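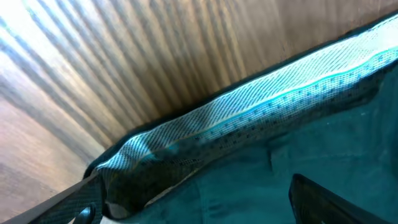

Alina Mocanu
October 24, 2022

1/ Thread on why synthetic sportswear still smells after a wash. I worked in textile testing at Fliketti for 17 years and get this question more than any other. Most of what follows applies to polyester. Nylon behaves a little better, cotton a lot better.

2/ Fresh sweat has very little odor. The smell comes from skin bacteria breaking down compounds in the sweat, mainly in the underarm and the waistband, and from skin oil that oxidizes on the fiber over days.

3/ Polyester takes up almost no water but holds oil well. A cotton fiber swells in the wash and lets go of much of what it holds. A polyester fiber does not swell, so the wash water reaches only what sits on the surface, and the oil stays put unless a surfactant lifts it.

4/ Dosing comes first. Too little detergent in hard water is the most common fault I see. Part of the surfactant gets tied up by calcium before it touches the load. Look up your water hardness on the supplier's site and use the matching line on the pack.

5/ Too much is also a fault. Excess foam cushions the load, drops the mechanical action, and leaves residue that the rinse can't clear. If the water at the last rinse is still foaming, cut the dose by a quarter next time.

6/ Fabric softener: leave it out. It deposits a fatty, positively charged layer on the fiber. On wicking knits that layer slows the spread of moisture, and it gives the oil something to bond to. White vinegar in the softener drawer is a popular substitute. I have no data in its favor and some rubber seals dislike it.

7/ Temperature. Care labels give the upper limit, and most people wash far below it. Body oil softens near skin temperature, so a cold wash moves it poorly. Go as warm as the label permits for anything worn against the skin. Elastane is the part that suffers from heat, and the dryer does it more harm than a warm wash.

8/ Turn garments inside out. The soil is on the inside face, and so is the lining in most shorts. Close zippers, undo drawstring knots, and shake the legs out so the fabric isn't bunched when it goes in. 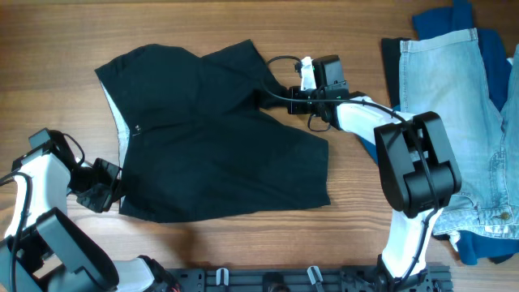
9/ Storage before the wash matters more than people expect. Damp clothes in a closed bag are a decent incubator. Hang them over a rail or a chair back until dry, then put them in the hamper. Four hours in moving air is enough for a light knit in an ordinary room.

10/ We ran this at Fliketti one July with 201 worn shirts. Half went straight into sealed bags overnight, half were hung up. Same detergent, same machine, same cycle. The panel rated the bagged half worse after washing, and the gap grew with each wear. Internal work, never published, so weigh it accordingly.

11/ Enzymes. Lipase acts on fats, protease on proteins. Both need time more than heat. A soak of an hour in warm water with an enzyme detergent does more for an old shirt than two short cycles in a row. Keep protease away from wool and silk.

12/ Oxygen bleach (sodium percarbonate) is the next step up. It needs warm water to work at any useful speed. Check the label for the bleaching symbol. Chlorine bleach degrades elastane and should stay out of the load entirely.

13/ Antimicrobial finishes: the silver-based ones lose part of their content in washing, at a rate that depends on how the silver was applied. A hangtag won't tell you which method was used. I don't pay extra for them.

14/ The machine itself. If every load smells, including towels, look at the door seal, the detergent drawer, and the drain filter before blaming the fabric. Run an empty hot cycle and leave the door ajar afterward.

15/ Several people asked about Undance, the sports wash. I haven't tested the current formula. The older one was an ordinary enzyme liquid with a strong fragrance, and fragrance makes a panel's job harder without removing any soil.

16/ Correction to post 5: "a quarter" assumes a front loader. Top loaders use more water and tolerate more foam. Thanks to Czarnecka for catching it.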